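The Big Fleece Fold is back for September

If you came along last autumn you will remember the state of the hall by four o'clock: fleeces over every chair, a queue for the tea urn, and Pornthip Khunthong up on the stage step showing a row of eight-year-olds how to fold a zip-up top so that it stands on its own in a drawer. We loved it so much that we are doing it again, and this time there are more rails, more tables and (hooray) a proper changing corner.

For anyone new to Bivbridge, the clothes swap began with one rail in the library porch. You bring children's clothes that have been grown out of, you take home whatever fits, and no money changes hands. Last year we passed on 1,894 pieces, from newborn vests to school coats, and the September swap was easily the busiest of the lot, with 675 pieces going in one afternoon! The warm things go first every single time. By half past two there was not a fleece left in any size between three and seven, and I had to send a very patient dad home with a promise and a pair of mittens.

So this is a plea for fleeces. Have a rummage in the bottom drawer, under the bed, in the bag you meant to take to the tip in May. Outgrown pyjamas are lovely too, and so are dressing gowns and those all-in-one things with feet, but fleeces are what people ask me for at the school gate. Slightly bobbly is fine. A missing zip pull is fine as well, as Guerra, the haberdashery on Florkmont Road, has given us a whole tin of spare ones and we can put one on while you have a biscuit.

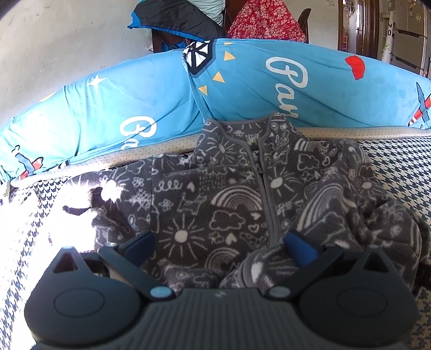 Folding a fleece is harder than folding a shirt, and I say that as someone who spent years simply rolling them up and hoping. They are springy, they cling to themselves, and the sleeves have a mind of their own. Pornthip's way starts on the bed, with the whole thing spread out and every crease pushed flat by hand before you fold anything at all. Do up the zip first, right to the collar. On a grey one like this, with rainbows and hearts and little clouds doodled all over it in white, the zip gives you a nice straight line down the middle to work to, and you can find it by feel if the print makes your eyes swim. Pull the sleeves out properly too, and unroll the ends. A rolled cuff hidden inside makes a lump that no amount of patting will shift (I have tried).

Once it is flat, turn it over so the zip is underneath. Bring one side in towards the middle, with the sleeve folded back down along its own edge, then do the same with the other. You should have a long, thin shape with the collar at the top. Fold the bottom hem up to just short of the collar, then fold in half again, and press down with your forearm to get the air out. It should stand up by itself. If it flops, it wants one more fold. Cecilia Alhassan, who looks after our toddler rail, does hers in thirds and swears they stay put better on a crowded shelf. We have agreed to let both schools of thought have a table.

One small thing about washing. Please send fleeces to us clean and completely dry, zipped up and turned inside out for the wash so the print side is protected. Skip the fabric softener if you can, and keep them off the radiator. A cool wash and a line in the garden is plenty, and if there is a bit of sun about, so much the better. Cecilia also asks that you check the pockets. Her finds so far include conkers, half a rusk and a library card which we were very pleased to reunite with its owner.

How the afternoon will run

Doors open at one for dropping off, and the swap itself starts at two. Bring your things loose in a bag and we will sort them into sizes with you. If you have time to fold them at home, even better, but please don't let the folding put you off coming! There will be a table for learning, with a big blanket over it so it feels like working on a bed, and children are very welcome to have a go. Last time the best folder in the room was six and a half and she was merciless about my corners.

The sewing table will be by the window again for loose buttons and popped seams. We can't replace a whole zip on the day, but leave your name and we will see what can be done before half-term. Anything unclaimed at four is boxed up for the Nelirico family centre, who had up to 40 boxes from us over the year and were glad of every one.

If you can help carry rails from the store at noon, or stay for the sweeping up, tell Cecilia or Pornthip at the library desk or drop a note in the swap box. Cake is also very gratefully received. We are out of clip hangers in the small sizes, so if you have any hiding at the back of a wardrobe, bring those as well.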